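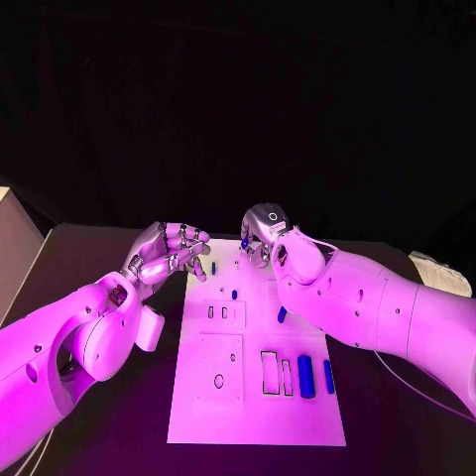 What is the best surface for doing a large jigsaw on? A flat, stiff board a bit bigger than the finished puzzle, with a matt face so the pieces slide but don't skid.

Search this forum Advanced search Go

Jigsaws and table games > Boards, mats and storage
Started 18 Mar 2005 – 33 replies

edgepiecefirst wrote:
I put that at the top as it gets asked every few weeks. My own question is about size. I've started the Kolotach harbour puzzle, 2036 pieces, and it's too big for the Alto board I've used for years. I can either buy the larger Alto or get a sheet of something cut at the timber yard in Trodley. The table has to be cleared for meals, so whatever I use has to be lifted with the puzzle on it.

marl_pit wrote:
Get it cut. The large Alto is the same board with a lip round it, and the lip gets in the way when you want to slide a section on from a tray. I had 6mm hardboard cut and it sagged in the middle when I carried it. 9mm ply was fine.

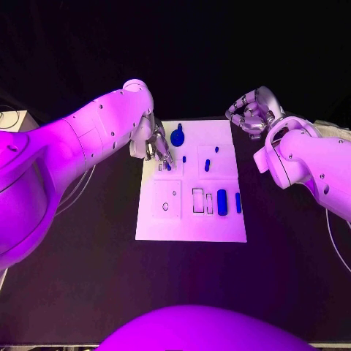 Sand the edges before you do anything else, then give it two thin coats of matt emulsion, both sides, or it will bow. Leave it flat for a couple of days with a few books on it. Mine has done six big puzzles and I've only repainted it once.

tuppence_h wrote:
I disagree about the lip. I have a cat and two grandchildren and without a lip I'd be finding sky in the hoover bag. The large Alto wasn't cheap but it has stayed flat.

marl_pit wrote:
Fair enough if you've got a cat. You can pin beading round three sides of a home-made one and leave the fourth open. Then you can still slide sections on.

edgepiecefirst wrote:
Three sides sounds right. What colour did you paint it? I was going to do green, like a card table. 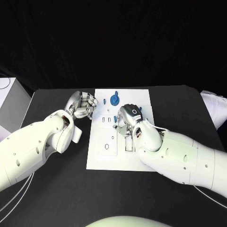 Colour depends on the puzzle, and I'd say green is wrong for most of them. The harbour one has a lot of dark water along the bottom, and dark blue on green is hard on the eyes after tea. I'd go for white, and put it on a dark table or a dark cloth if you can. In the photo it's a white board on a dark grey top and you can see where the board stops, which helps when you're pushing pieces about near the edge. The only trouble with white is snow scenes. For the Makowska winter market I turned the board over and used the back, which I'd painted brown.
– marl_pit

oldcanal wrote:
White is too glaring under a lamp. I've used grey felt since I started and never had trouble with any colour of puzzle.

marl_pit wrote:
Felt is all right until you want to move a finished corner. It drags and the corner breaks up.

oldcanal wrote:
It doesn't if you put a bit of card under it. You should be building corners on card anyway.

tuppence_h wrote:
I'm with oldcanal on felt, but only for small ones. I do 700 piece puzzles on it and it's lovely and quiet. For anything bigger I sort into trays first and only have the edge on the board.

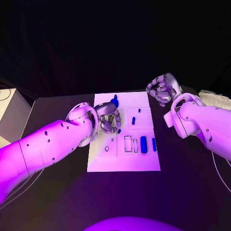 Trays want to be shallow, with the pieces in one layer and face up. I use the lids off shoe boxes. Turning everything over at the start takes a whole evening but I find it saves time later, and that's when you notice if there's a bit of the border missing. Makowska will send a replacement if you write to them with the box number. I don't know if Kolotach do.

edgepiecefirst wrote:
Kolotach don't, I asked last year about a different one. Thanks all. I'll ring the yard in Trodley and get the ply. Going white on one side and brown on the other, beading on three sides.

oldcanal wrote:
You'll be back for felt.

Page 1 of 3 Next
Share this thread (23) Comments (33)
Get our monthly newsletter – enter your email address and press Sign up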